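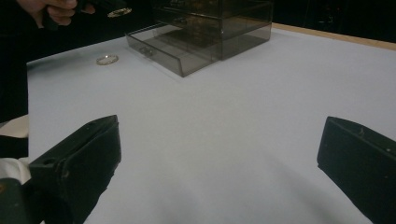
Slamet Kwok wrote:
Before anyone asks about cycle time, ask who does the job on the evening shift now. At our site the first thing the packing automation changed was the roster, and the throughput figures came months later.

tritex_bench wrote:
Fair, and I should have put the staffing part in my opening post. Background for those joining from the other board: we sort and put away small metal parts and jewelry findings. Rings, mostly. The job is picking one up, opening the right drawer of a small organizer, placing it, closing the drawer. Until last July it was done entirely by hand, five people per shift.

Management wants the put-away step done by an arm from Tripathi. The arm learns from recorded runs, so for now two of the five spend their shift doing the same put-away with hand-held grippers. One in each hand, at a white table, with the same type of smoky plastic drawer unit we use on the line. Target is 300 accepted runs per drawer position. We have 662 in total so far, and the reject rate is higher than I was told to expect.

What I want from this thread is how other sites graded and paid that work. Ours is still classed as "packing, general."

fluvby_ops wrote:
We graded it one step up from packing. It took some arguing. The case we made was that a run has to be clean from start to finish, and a person who fumbles a ring on the line just picks it up again. In a recording that fumble is either a reject or something the arm may copy.
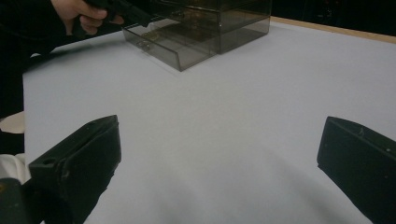 The second argument was fatigue. Working through a gripper is slower than fingers, and the load moves from the fingertips to the wrist and forearm. We cap it at 20 minutes on, then a change of task. Before the cap, people were asking to go back to the line by mid-morning.

Drawers are the worst part, by the way. A light unit slides on the table when you pull the knob, so one hand has to steady the body while the other pulls. If your target counts per drawer position, do the low ones early in the shift.

Ailbhe Mac Mathúna wrote:
I disagree with grading it up as a separate job. Once it has its own grade it has its own end date. When the arm goes live the grade disappears and those people are outside the packing headcount. Keep them in packing and pay an allowance for the hours on the grippers. The allowance can stop without anyone's post stopping.

fluvby_ops wrote:
An allowance is also the easiest thing to cut. Ours went on to load trays and clear jams on the arm, same grade.

Ailbhe Mac Mathúna wrote:
All of them?

fluvby_ops wrote:
Three of four. The fourth transferred to receiving.

wollo_nights wrote:
Running a similar cell at Wollo, different parts. The arm does washers and plain bands without much trouble. Anything that lies flat and thin on a smooth table is still a problem – the jaw skates over it. We kept one person on flat parts and the arm does the rest. So the headcount went from five to two, and the two who stayed have a more boring job than before, in my opinion. Waiting for a stop light is harder on a person than packing.

tritex_bench wrote:
Thin bands are nearly half of our volume, so that matters. Did you get that figure into the business case, or only find it after install?

wollo_nights wrote:
After. The acceptance test used thicker parts. Specify your own parts in the test, and in the mix you really ship. 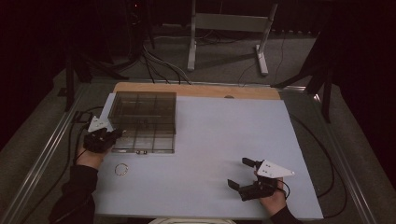

Slamet Kwok wrote:
Add the operators to the acceptance test as well. At ours the integrator's people ran it, passed it, and left. The evening shift then got a machine whose stops they had never seen, with a one-page sheet. I would hold back the last payment until your own crew has run it for a full week.

tritex_bench wrote:
Holdback is already in the contract, but tied to uptime only. I will ask to have it reworded. On grade versus allowance I am still undecided, and will put both to the two people doing the runs before the next meeting.

Ailbhe Mac Mathúna wrote:
Put it to all five. The other three are affected too.

Home | Boards | Automation on the Floor | Search | Log in

Contact the moderators | Copyright remains with individual posters | Back to top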